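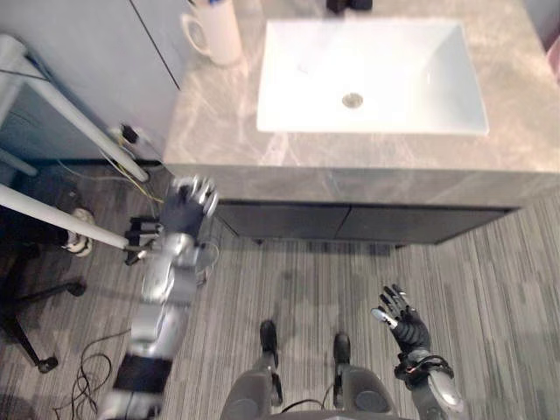 Open day at the Brinach mill, Devham

Kenta Ikeda and I drove over to Devham on April 4, 2024 for the open day at the old Brinach mill. The building has been turned into apartments by a firm called Rodrigues, and the first finished ones were open to anyone who had put their name down. Neither of us is in the market to buy. I grew up two streets away and wanted to see what had become of the place, and Kenta likes old brickwork.

Parking was in the field behind the fire station. The signs were small and we drove past them twice. It's a ten-minute walk from there to the mill along the canal path, which was muddy as far as the footbridge and then paved the rest of the way.

The yard

Check-in was under a tent in the yard. We got a name sticker and a folded floor plan, and were put in a group with Meron Chala leading. She works in the sales office but plainly knew the building. The mill opened as a spinning mill, then made blankets, then spent a long stretch as storage for a furniture store. My aunt worked in the blanket years and always said the stairs were worse than the work.

The chimney is still there, shortened. The boiler house is gone and there is a bike shed on the spot. I had hoped the loading doors on the canal side would be kept, and they have been, with glass behind them. The hoist beam above them has been painted dark red. Kenta thought it should have been left bare.

Inside

There will be 60 apartments when both wings are done. The smallest is 491 square feet and sits at the end of the ground floor, where the wool used to be sorted. It has one very tall window and not much wall to put furniture against.

The ceilings on the upper floors are the best part. The iron columns were kept where they stood, so they come up in odd places, once in the middle of a hallway. Meron said a buyer had asked for that one to be moved. It holds up the floor above.

Floors are new throughout. The original boards had been soaked with machine oil for so many years that they could not be sanded, and they were taken out. I asked if any had been saved and she said a few went to the town museum.

The bathrooms could be in any new building. The one I spent the most time in had a gray marble-patterned counter with a thick front edge and a white rectangular sink. The fan was quiet, which I can't say for mine at home. Kenta turned on the kitchen tap in every apartment we went into and was happy with the pressure on all floors — he has lived at the top of a tall building.

Noise was the thing I wanted to check. With the windows shut you can't hear the road. With them open you can hear it fine. Between apartments I couldn't judge, as there were groups talking on every landing.
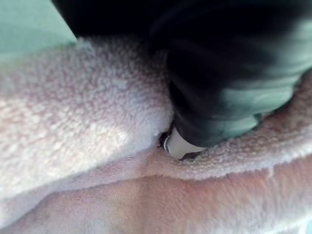 The talk

After the tour there was a talk in the old counting room by Zewditu Lemma, who put together a history of the mill for the town. She had a wage book with her and passed around copies of two pages. In its busiest year the mill turned out 4,000 blankets for one railroad order alone, and the book shows people being paid extra to work through April to finish it.

She had also been through the parish lists for names. I found my grandmother's sister, spelled wrong. Someone asked about the fire that everybody in Devham brings up sooner or later, and she said it was in a different building, the dye works across the canal, and that the mill lost a few windows.

Miklós Gulyás, the engineer on the job, took questions after her. Most were about flooding. The yard has been raised and the ground-floor outlets are set higher than usual. He was less sure about the path.

Food and getting home

Coffee was free and fairly good. Qusai Zein had his cart by the gate with flatbreads, and we had the lamb one and the cheese one. Get the cheese.

We walked back the long way by Bendorley lock. The gates were being repaired and the water was down, so you could see the stonework nearly to the bottom. The next open day is for the east wing, once the stairs are in. Names go on the list at the sales office on Mill Street, and they want a phone number as well as an email.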